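Re: Zarberg season finale and the Kozłowski statement (spoilers)

attila_b
Well, I finally sat down with the finale last night, and then read the two-page statement Kozłowski put out this morning, and now I don't know what to feel! I've loved Mieczysław in this part since the first October premiere, and I really did think he'd stay. "Time with family" is a perfectly good reason, and I wish folks would leave it at that.

waldek300
Attila, I love you dearly, but come on. He's already signed on for the Kuvell movie. My sister-in-law read it in the same magazine that had the wedding pictures -- so much for time with family.

attila_b
A movie is 2 months of work, Waldek. A series eats your whole year. Both things can be true, and he did thank the crew by name, which I thought was lovely.

lechz
Staying out of that one (I like them both, him and Eugeniusz Sadowski, and I'm sorry they won't share a screen again). I spent my evening with the finale playing a second time, so forgive me if I missed any hints. 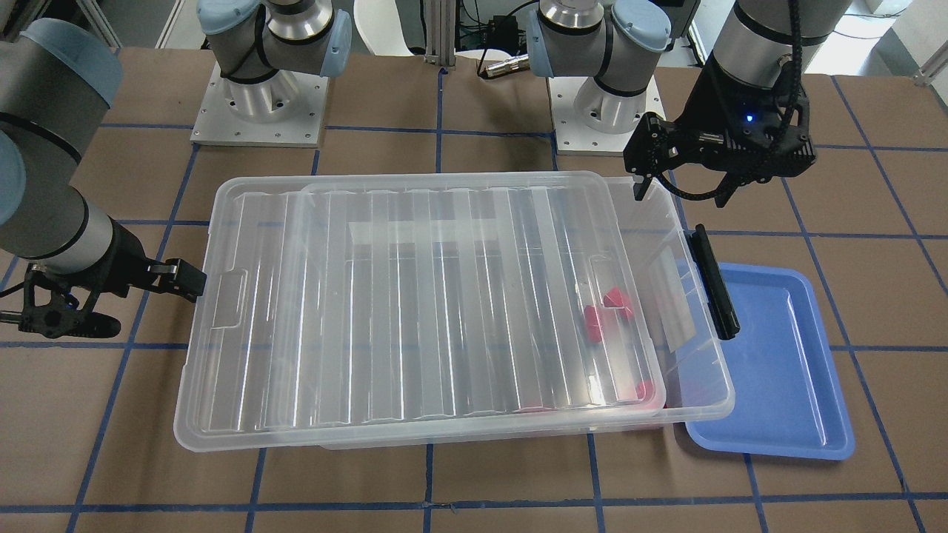

Clear box with the black latch, red bits at the right end.

If you're coming to the swap, message me first, please, so I know who to expect.

marzenka
Count me in, Lech! And I'm with Waldek, sorry. The statement sounded like a lawyer wrote it. Sadowski gets one line near the bottom, after all those seasons together? That stung a little.

waldek300
Thank you! One line!

attila_b
It was a warm line, though. Read it again after a cup of tea -- I did, and I felt better about the whole business.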